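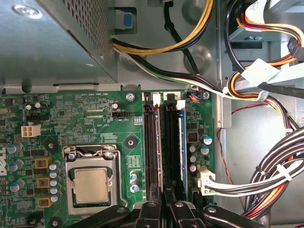 本页最后修改:三月,星期一

第七章 供应商审核与来料检验:证书能说明什么

7.1 从一张证书说起

许多采购人员在第一次拜访供应商时,都会在会客室的墙上看到一排装了框的证书。质量管理体系的、环境的、职业健康的,有时还有行业协会颁发的奖牌。回来写报告,第一句往往是“该供应商体系完善”。本章希望读者在写下这句话之前多停一会儿。

管理体系认证所证明的事情,比多数人以为的要窄。审核员在约定的日子来到工厂,抽查一部分文件和记录,与几个岗位的人员谈话,然后判断这家企业是否建立了一套符合标准条款的管理办法,并且大体在照着做。至于这套办法定出来的公差是否合适,某一批货是否合格,下个月换了原料牌号以后会怎样,证书上都没有写。一家工厂完全可以按照受控文件,稳定地生产出不适合你用途的零件。

这样说容易被误解为认证没有用处。没有体系的工厂,出了问题常常连是哪一天、哪台设备、哪一炉料都查不出来,有体系的工厂至少应当查得出来。笔者反对的是拿证书代替检验,尤其反对以“供应商已通过认证”为由取消来料抽样。这种做法在降本会议上很受欢迎,账面上省下来的是检验工时,日后付出去的则记在售后、返工和运费的科目里,两笔账很少有人放在一起看。

7.2 一个贯穿全章的案例

本章使用同一个案例。Vivurdale 是一家做小型钢结构和设备机架的装配厂,向两家供应商采购镀锌连接件:Corkis 持有有效的体系认证,报价较高;Flikar 没有认证,报价较低,老客户不少。采购部门倾向于 Corkis,理由是“风险小”。质量部门没有表态,只要求两家各送一批样件。

Corkis 随货附上了整齐的检验报告,镀层厚度、孔径、抗拉强度一应俱全,每一栏都写着“合格”。Flikar 的报告只有一页,手写,字迹不好认,但列出了每一个测点的读数。

请读者先想一想,这两份报告哪一份更有用。

笔者的看法是后者。只写“合格”的报告,等于让对方替你下了结论,又不给你依据。你不知道读数离公差边界有多远,不知道测了几件,也不知道量具多久没有校准。把数值写出来的报告即使难看,也能拿来画图,能与你自己的复测比对,能在第三批货开始漂移的时候让你早一点发觉。当然,手写的数值也可能是坐在桌前编的。末位数字过于整齐、相邻各件几乎没有差异,都值得拿起量具再量一遍。

7.3 抽样:数字从哪里来

Vivurdale 的首批订货为 2,368 件。质量部门从中抽取 50 件做尺寸和镀层检查,发现 4 件孔位超差。有人马上算出不合格品率为百分之八,并据此推断整批中坏件的数目。

这个推断有两处毛病。第一,样本给出的是估计值,估计值有它的区间,而样本越小区间越宽。读者在第四章已经学过区间的算法,不妨在此处动手算一算,看看上限和下限相差多少。第二,也是更常见的毛病,是这 50 件怎么来的。本例中它们全部取自最上层的两箱。两箱很可能出自同一个班次、同一副模具,能代表那个班次,却未必能代表整批。

抽样方案的表格印得再精细,前提仍是随机抽取。仓库里的实际情形是货堆在高处,叉车要等,天快黑了,检验员取伸手够得着的那几箱。供应商也知道这一点,有经验的装箱工甚至会把好看的件放在上面。编写检验规程时,与其反复引用标准的编号,倒不如写明从哪几层、哪几箱取样,由谁开箱,取样时是否有供方人员在场。

至于整批检查,读者可能会问,既然抽样有这么多麻烦,何不全检?对于关键尺寸,全检有时是必要的。但人工全检并不等于百分之百检出。连续看上几个小时同一种零件,漏检会明显增加,而且越是不合格品稀少的批次,检验员越容易放过。自动检测设备也有自己的误判,设备厂商演示时所用的样件通常是挑过的,验收时应当换成你自己的废品。

7.4 审核现场该看什么

供应商审核的清单往往有十几页,填起来很费时间,填完以后每一项都打了钩。笔者建议把清单压缩,把时间放到车间里去。

先去看不合格品存放区。一家产量不小的工厂,如果不合格品区总是空的,应当追问废品去了哪里。再看返修记录与返修工位上的实物能否对得上。随手取一件在制品,请陪同人员由它追溯到原料批号,记下花了多长时间。看量具上的校准标签,也看标签所指的那份记录是否存在。最后,与操作工谈话时,请陪同的经理站远一些。

Corkis 的审核安排在上午,提前两周通知,现场十分整洁。质量部门注意到控制图上的点几乎都落在中心线附近,既没有超限,也没有趋势。陪同人员把它解释为过程能力很强。这种可能是有的。另一种可能是控制限定得太宽,或者点子是下班前一次补上去的。判断的办法并不复杂:请对方现场测量五件,与图上的散布比较。

Flikar 的现场则凌乱得多,通道上放着料架,作业指导书有两页缺失。审核员按清单扣了不少分。但追溯测试做得很快,班长翻开一本油污的册子就找到了炉号。扣分是应该扣的,指导书缺页迟早会出事。只是最后的总分把缺页和追溯能力加在一起,得出一个看似精确的数目,读报告的人从中什么也看不出来。

7.5 合同中的质量条款

与 Xolalpa 项目有关的订单后来出现争议,争议的起点是合同里的一句话:“产品质量应符合行业标准。”双方对是哪一份标准、哪一个版本、哪一个等级各有各的理解。项目用到的连接件中有 500 件因镀层偏薄被退回,供方认为按其内部规范已属合格,并出示了证书。证书本身没有问题,它所覆盖的范围里也没有镀层厚度这一项。

由此可见,技术要求应写成可以测量的形式,并同时写明测量方法、测点位置、判定规则和复检的费用由谁承担。“优质”“可靠”“一流工艺”一类词语放在产品样本里无妨,放在合同里只会让争议拖得更长。

7.6 本章的安排

第 7.7 节介绍计数抽样与计量抽样方案的选择,第 7.8 节讨论测量系统分析,并说明为什么许多所谓的批间差异其实来自量具。第 7.9 节回到 Vivurdale 的案例,用两家供应商连续各批的数据绘制控制图。读者会发现,数据并不完全支持采购部门最初的判断,也不完全支持笔者在 7.2 节中的偏好。

学习本章需要用到第四章的二项分布和第五章的控制图基础。手边若有本单位的供应商检验报告,可取来对照阅读,先把其中只写“合格”而没有读数的栏目标出来。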